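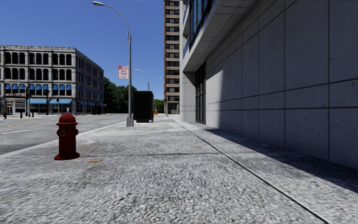

Learning to Swim in Your Own Way
A guide for young readers from the Dultedside Swim School

Swimming is a sport for everyone. Some swimmers see very little or nothing at all. Some do not hear the whistle. Some use a wheelchair on land and leave it beside the pool. All of them can take lessons, and many of them race.

How do you get into the water?

Pools have several ways in. A ramp slopes gently down, and a swimmer can roll along it in a special chair made for water. A pool lift has a seat on a strong arm. The swimmer sits down, fastens the belt, and a trained member of staff lowers the seat. Other swimmers prefer to sit on the edge and slide in with a helper close by. Each swimmer chooses the way that suits him or her best.

How does a swimmer who cannot see find the wall?

Swimmers who are blind often follow the lane rope with one hand or count their strokes. Near the end of the lane, a helper called a tapper reaches out with a long pole that has a soft tip. A light tap on the head or back means that the wall is near and it is time to turn or stop.

How does a swimmer who cannot hear know when to start?

In a race, a flashing light goes off at the same moment as the starting sound. In lessons at Dultedside, teachers use hand signals, and every new class learns 9 of them before the first length.
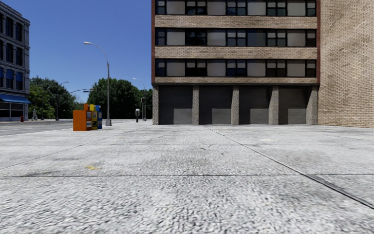
Xolani Mnguni wrote to us after reading an earlier version of this guide and asked that we also mention noise, as a busy pool can be very loud for some children. For this reason the school holds a quiet session at 3 p.m., with no music and fewer people in the water.

What is a class?

In races for swimmers with disabilities, each swimmer is placed in a group called a class. Trained officials look at how the swimmer moves or sees, and place together those whose disabilities affect their swimming in a similar way. This helps to make the race fair.

Words to know

Float: a piece of foam that helps you stay up.
Length: one trip from one end of the pool to the other.
Tapper: the helper who tells a swimmer that the wall is close.

Children who wish to try a lesson should ask a parent or guardian to speak with Aldo Fabbri at the front desk.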